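Keep the Volume Knob

My position on car stereos is narrow and I have held it through three installs: any function used while the car is moving should have its own physical control. Everything else can go on a touch screen or a phone, and I don't much care which.

I bring it up again because the last two receivers I put on the bench, a Juteck single DIN and a Wimico double DIN, take opposite sides. The Juteck has a rotary encoder, a source button and a row of presets. The Wimico has a sheet of glass. On paper the Wimico wins almost every line. It has the larger display, a parametric equalizer, time alignment per channel and a better tuner. I removed it after one winter and put the Juteck in its place.

The problem was volume. On the Wimico, volume is a pair of touch zones on the left edge of the glass. A tap moves the level one step. A long press ramps it, after a delay long enough that you wonder if the press registered. There is no detent and no edge to find by feel, so each change needs a look at the panel and then a second look to see where the level ended up. With gloves on, in November, the zones did not respond at all.

A knob costs more than a touch zone. It needs an encoder, a shaft, a hole in the faceplate and some board space behind it. On a single DIN chassis that space is tight, and I understand why a product manager would like it back. But the encoder on the Juteck is the part I touch on every drive, and the parametric equalizer on the Wimico is a part I set up one Tuesday evening and never opened again. The parts budget should follow the hours of use.

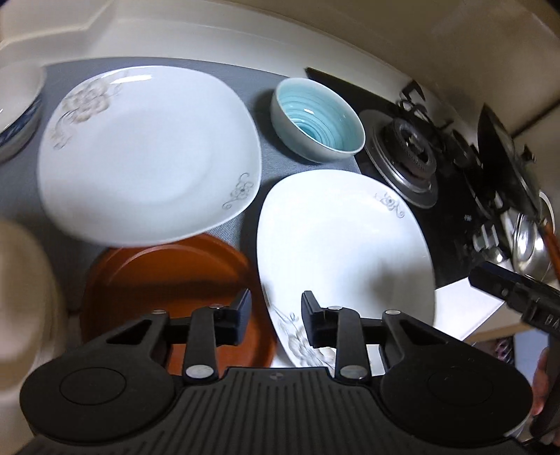
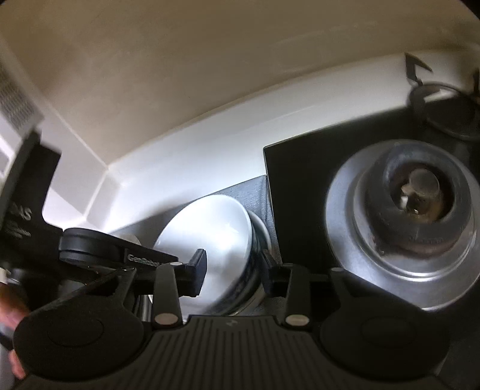
Will steering wheel controls make up for a missing volume knob?

Partly. They cover the driver if the car has them and the receiver accepts the adapter, but the passenger still has only the glass, and an older car without wheel buttons gains nothing.

The adapter deserves its own warning. Most resistive wheel controls work by switching a different resistance onto one wire, and the receiver has to learn each value. The Wimico learned volume up and volume down without trouble and then confused seek with mute whenever the engine was cold. I traced this to a poor ground at the harness, so I don't hold it against the receiver. I mention it to show that wheel controls are a second system with faults of their own. They should not be the only decent way to turn the sound down.

Nadine Nasrallah, who runs the install bay at Koyama in Tarivville, disagrees with me on most of this. Her view is that customers walk in asking for the biggest screen that fits, and that they adapt to touch volume within a week. She has fitted far more of these than I have. I would only say that customers adapt to a sticky door too, and that they choose a receiver while standing in front of a display wall, where looking at the panel costs them nothing.

There is a middle design, and I wish more makers used it. Keep the large glass and put a strip below it with one knob and two buttons. The knob handles volume, with a push for mute. One button changes source and the other dims the display. The strip can be narrow if the screen gives up a little height. Map and camera views lose a few rows of pixels, mostly from a status bar that repeats what the phone already shows.

Phone apps do not change the argument. An app is a good place for crossover points, speaker delay and the color of the backlight - jobs done while parked. It is a bad place for volume, as the phone may be locked, in a pocket or showing directions.

If you are shopping now, try the controls with the unit powered up and your eyes on the far wall of the store. Turn it down, mute it, change the source. Wear gloves if you drive in them. Then look at the spec sheet.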